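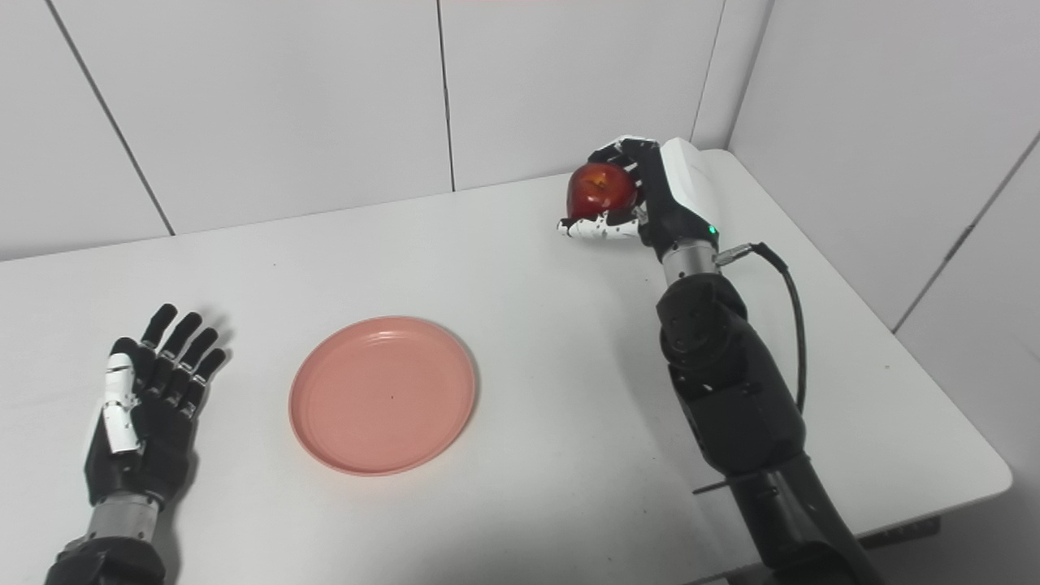 *Attachment 1: the pink plate on the Trestuvier table, apple up near the back wall. Speck is near the middle of the plate.*

**Ticket:** 274
**Shop:** Karkside online, tableware
**Item:** Waron plate, round, salmon pink, plastic (item 307)
**Quantity on order:** 2
**Status:** open, waiting on me

**What's wrong**

Hi Karkside! So I ordered two of the Waron plates back in January, and one of them has a tiny dark speck on it, pretty near the center of the flat part. It's small enough that I missed it for ages (the plate lives under toast most of the time, to be fair) but once you've spotted it you can't stop looking at it. Your form asks if it's dirt, a scratch or "a fault in the material" and I really don't know, so I picked "other" and I'm going to write down everything I try.

The other plate is totally clean, same color, same shallow rim, so I've been using that one to compare.

**Try 1, dish soap and a sponge**

Soft side of the sponge, warm water, normal amount of rubbing. No change at all. I dried the plate and took it over to the window and the speck looked exactly the same size as before.

**Try 2, fingernail**

Your help page says to run a nail across it to feel for a bump. I think I can feel something? Very, very slight. Then I closed my eyes and tried again and couldn't find it, so please don't put too much weight on that one.

**Try 3, overnight soak**

Left it in the sink in soapy water overnight, then wiped it down in the morning with a cloth. Speck still there. The sticker on the back did come off though, and I'd been picking at that thing for weeks, so I'm counting it as a win -- and I wrote the item number down before it went to mush, it's the one at the top of this ticket.

**Your first reply (pasting it here so it's all in one place)**

> Thanks for getting in touch. Please try a paste of baking soda and water, leave for ten minutes, rinse. Avoid scouring pads on Waron plastic. If the mark remains, send a photo of the plate on a plain background.

**Try 4, baking soda paste**

Did this twice. I mixed it too runny the first time and it all slid off toward the rim, and the second go was more like toothpaste and stayed put. Rinsed, dried, looked again. Maybe a bit lighter? My eyes were tired by then, so let's call it unchanged.

I've also got a tub of Shojaei cleaning cream under the sink that works wonders on the table (it's matte white and shows every single coffee ring), but the label doesn't mention plastic plates and I'd rather not eat off it. Haven't tried it. Tell me if I should!

**Photo**

Attached at the top. The table is the plainest background I own and the walls behind it are pale white panels, so I hope that's plain enough. You may need to zoom in, it's a really little mark.

**What I'd like**

One replacement plate in the same pink, please, if you still have them -- the site only shows the Waron in green and gray right now. If the pink is gone I'd sooner keep the speckled one than have a set that doesn't match, and in that case just close the ticket.

Do you need the old plate sent back? If so I'll need a label, my printer is out of ink.

**Still to do (me)**

- find the order confirmation email
- check the speck again in daylight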